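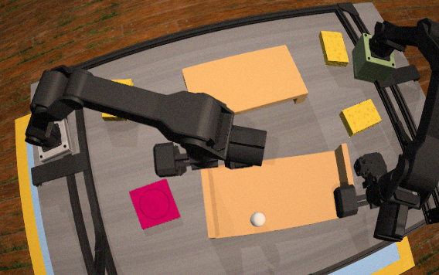 Section 5. Gripper stall during two-arm jobs (fault 88)

Fault 88 means one arm told the other it was done and the other never heard it. Both arms hold position, grippers stay where they were, the job clock keeps running. Most reports so far come from the ball task in the Podance simulator, but the real cell does it too, same code. Typical stop: right gripper open at the end wall of the orange tray, left arm hanging out over the table with nothing in its fingers, white ball still sitting on the tray floor. Looks like a pause. It isn't one. Don't wait it out, go through the steps below.

Applies to Vumano twin-arm controllers with the Daka gripper kit. Single-arm setups can't throw 88, see Section 7 if you think you have one.

CAUTION: On the real cell, hit the stop button before you reach in. A stalled arm still has power and will finish its move the second the link comes back. This has happened. Fingers out until the lamp is off.

5.1 Clear the stall

1. Press Stop on the panel. In the simulator, press Pause, not Reset – Reset wipes the log and then we can't help you.

2. Save the log. Menu, Logs, Save Last Run. Note which arm shows WAIT.

3. Open the Link page and read the delay for both arms. Anything over 200 ms on either side will trip the fault sooner or later.

4. Set both arms to Manual.

5. Raise the arm that does NOT show WAIT first. Straight up, slow speed. Then the other one.

6. Check that nothing is caught between a finger pad and a tray wall. If the pad is pressing on the wall, back it off sideways before you lift. Lifting first will drag the tray.

7. Send both arms Home.

8. Clear the fault. Panel should read READY twice, once per arm. One READY is not enough.

Note: if step 5 gives you "axis busy", power the controller off, wait for the lamp, power on and start agian from step 4.

5.2 Stop it coming back

1. Go to Settings, Handoff. Find Wait Limit.

2. Factory value is 700 ms. Leave it. People raise it to hide the fault and then the arms drift out of step instead, worse problem.

3. Turn on Confirm Twice.

4. Turn OFF Share Log Over Link. The log traffic was the cause on the Tsang cell and probably on yours.

5. Save, then restart the controller. Settings on this page don't load without a restart.

6. Run the job 5 times at low speed, both arms. Any 88 in those runs, go back to 5.1 and save that log as well.

CAUTION: Confirm Twice adds a short hold at every handoff. The arms will look stopped. Same rule, nobody reaches in during a hold.

5.3 Still failing

Swap the link cable left to right. If WAIT moves to the other arm, it's the cable. If it stays put its the arm board, stop using the cell and send us the logs with the controller serial number.

Old firmware (before the September release) shows this fault as "88 – tool error". Wrong text, same fault. Don't replace the gripper.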